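Notes for unit four – Can a machine tidy a table yet? Keep these next to the Hindberg reading, since we'll argue with it in class.

Let's begin with the good news, because there's a lot of it! Picking up one rigid thing from a clear surface is close to a solved problem. The Shek arm in our lab does it all afternoon. Chores are another matter. A chore is a string of small jobs, and each one hands its mess to the next. If a cup is set down a little crooked in step two, step five has to cope with it.

One way to teach these strings is to put the gripper in a person's hand and record what the person does. You get human judgment with robot fingers, and I think that's a lovely idea.

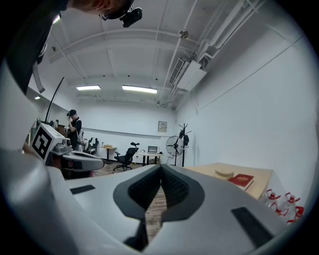
*Fig. 4.1. Hand-held gripper, jaws meeting at the tip.*

Look at the pads before anything else. Your own fingertips feel a slip long before you notice it. A gripper without touch sensing has to guess from video, so pad shape and surface do a great deal of quiet work.

## Tabletops

Shiyu Tang's class project used 36 household objects and 1,290 recorded tries. Success on single picks was high. On tidying tasks with four steps or more it fell to 75 tries out of every hundred, and most failures came from thin, flat things.

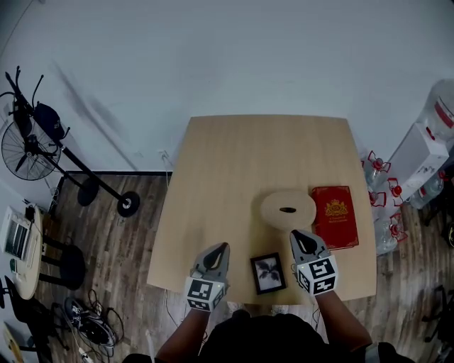
Flat objects are hard because a two-jaw gripper wants something to close around. A person slides a card to the table edge, or lifts one corner with a fingernail, without thinking. Compare the framed picture, the round tissue box and the red book on this table: three shapes, three different plans. The tissue box offers a curved side to squeeze. The book needs a grip along its edges or a tilt first. The framed picture has the same trouble, plus you'd better not press on the middle! Two hands help enormously – one steadies, one lifts – but then the machine has to time both.

Yoon-hee Um's question from March is still the best one on the list: when does a second arm save time, and when does it only get in the way? Bring a chore from your own kitchen and be ready to defend an answer. 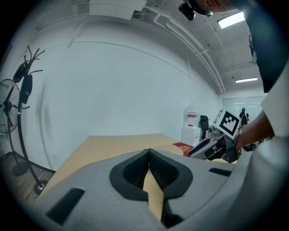 Unit 4, p. 3

An envelope is my favorite test. It bends, it lies flush with the table, and it slides when nudged. Drillarlow's shop-floor cell avoids the whole business with suction cups, and that works very well on clean, smooth packaging. Try it on a dish towel and you'll see the limit.

For next time:

- Read Dokden, sections 2 and 5 (skip the math).
- Write out the steps for clearing one table. Mark every step where you'd use touch.
- Pick one step and say what a robot should do when it fails.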